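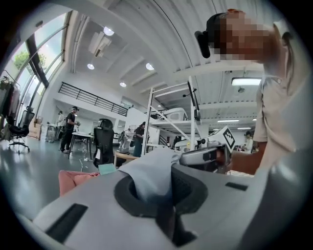 Atent Hand-Held Gripper, with wrist-view camera and marker plate

We have sold grippers from our Palholm shop for a good many years now, and the question we are asked more than any other is which one to start with if you want to record people doing ordinary jobs by hand and later have an arm do the same. For most customers our answer is the Atent. It is comfortable, it is easy to mend, and it puts up with being passed from one pair of hands to the next all afternoon (which, if your workroom is anything like ours, it will be!).

What you are buying

The Atent is a gripper you hold and squeeze yourself, with a small round camera on the body and a square black and white marker on a plate beside it. The camera has a very wide lens, so you will see the job, the bench and a fair bit of the ceiling lights as well, all bending towards a dark rim. People new to this sometimes write to us worried that the lens is faulty. It is meant to look like that, and the calibration sheet in the box takes you through setting it up.

How it compares with the Kwon

We also stock the Kwon, and we are fond of it, so please don't take this as a grumble. The Kwon is lighter and closes with less effort, and for small hard things such as bottle caps and pegs we still reach for it first. Where the Atent pulls ahead is cloth. We tried both on the same task, feeding a thin cloth down through a rubber ring, and the Kwon's narrow tips tended to pinch one thread and let the rest slide away. The Atent's wider fingers took hold of a proper fold and kept it. We did 200 goes with each, spread over several people, and nearly everyone asked to have the Atent back for their second turn.

It does weigh more, and you will feel that in your forearm by the end of a long session. We would suggest swapping over every so often, or using the wrist strap, which is sold separately and well worth having.

Wearing it with a headset

Plenty of our customers use a head-worn camera at the same time, and the two get along nicely. Try to keep the marker turned towards your face when you lean in over the work, as a loose sleeve can easily fall across it. Roll your cuffs up or button them!

In the box

Gripper with camera fitted
Marker plate and four spare screws
One pair of soft finger pads, one pair of firm
Cable, 200 cm
Calibration sheet and printed guide

Finger pads

The soft pads are the ones for fabric. We change ours after 1000 squeezes or so of heavy use, though yours may last longer on smooth things. Spare pairs are kept in stock, and they fit the older Jedville body too if you happen to have one in a cupboard.

Ordering

Order code 1868. The present batch goes out from 20th April, and the next is due in August. If you are torn between the Atent and the Kwon, do ask us for the loan set, which has one of each in a padded case, and try them both on your own work before you decide.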